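3.2 Writing surfaces in the small meeting

The second group of data concerns the surfaces on which people write while they are talking. In the earlier literature on meetings the written minutes receive most of the attention, and the temporary writing, which is made during the talk and wiped away after it, is mentioned only in passing. We think this is a loss. Much of what a group agrees is first agreed on a surface of this kind, and the minutes come later and are shorter.

Our material was collected in two organisations. The first, Trultotura, is a translation office in Hulme with a staff who mostly work at home and come together for planning. The second, Wedix, is a supplier of school furniture and holds its meetings in a room beside the warehouse. In both places we were allowed to sit in the meetings, to make notes, and to ask questions afterwards. In total we attended 30 meetings, and after these we collected 85 short questionnaires. The notes were typed the same evening and divided into 1279 segments, where one segment is one turn of speech together with any writing which accompanied it. The division was done by the first author and checked by the second author. When we disagreed, we discussed the segment until one reading was accepted by both.

We distinguish between wall boards and table boards. A wall board is fixed, it is large, and to use it a person must stand up and turn away from the others. A table board stands on the same table at which the people sit (Figure 2). It can be reached without leaving the chair, and it can be turned towards one person or another. The difference looks small, but in our notes it has a clear influence on who writes.
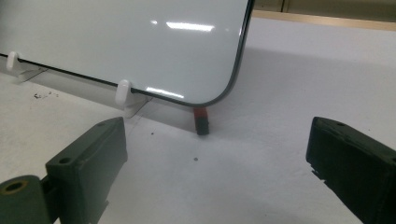

Figure 2. A table board: a whiteboard on a low white stand.

Jamie Tindall wrote to us, after reading a draft of this section, that the wall board had been judged too severely, and that in the planning meetings the walk to the wall was for many colleagues the only moment when they were listened to without interruption. If you take away the walk, the comment continued, you also take away the silence which comes with it, and the louder people will simply write faster. We find this objection serious. It agrees with several of our own segments from Trultotura, in which the talk stops when a person goes to the wall and begins again only when the pen is put down. We therefore do not claim that one kind of board is better. Our claim is limited to the distribution of the writing.

At the wall board, the writing was in most meetings done by one person from the beginning to the end. This person was usually the one who had called the meeting. The others dictated to the writer, and the writer often changed their words. A typical case is a meeting at Wedix on delivery times, where a driver said "the school gate is locked until the lessons start" and the writer put "access problem". The driver did not protest. In the written summary, which was sent to all staff in May, the phrase was "access problem" again, and the gate was not mentioned. When we asked the driver about this, he answered that he had stopped thinking of the board as a place for his own words.

At the table board the pen changed hands more often. The writing was smaller, less tidy, and sometimes placed in the corner so that it did not disturb what was there already. People corrected each other directly on the surface. They also wiped out more, and they did it with less ceremony, frequently with the side of the hand. For the researcher this is a difficulty, as a word can appear and disappear between two lines of the notes. We have marked such words in the transcripts with a small cross when we were able to catch them. It is certain that we have missed a number of them.

A further observation concerns the position of the board. In a meeting with few participants the table board is often placed at one end, so that all can see it, and then the person sitting nearest becomes the writer almost by accident. At Wedix this seat was left free for the newest member of staff, who in consequence wrote a great deal and spoke very little. We do not know whether this was intended. The two team leaders gave us different answers, and the questionnaires contain no item on seating, which we now regret.

The planning software Todineo, which was introduced at Trultotura during our study, was expected to replace both kinds of board. In the meetings we attended, it did not do so. The staff continued to write by hand first, and one of them copied the result into the software when the others had left. The copying was regarded as a dull duty and was passed from one person to another without a fixed rule. In the copied version the crossed-out alternatives are always missing. For a reader who was absent, the decision therefore looks simpler than it was for those who made it, and some of the later complaints about "decisions from nowhere" may have their origin at this point.

We return to these complaints in Section 4, where the segments on delivery times and on the holiday plan are compared turn by turn. The coding scheme, with the rules for segments that contain writing but no speech, is given in the appendix.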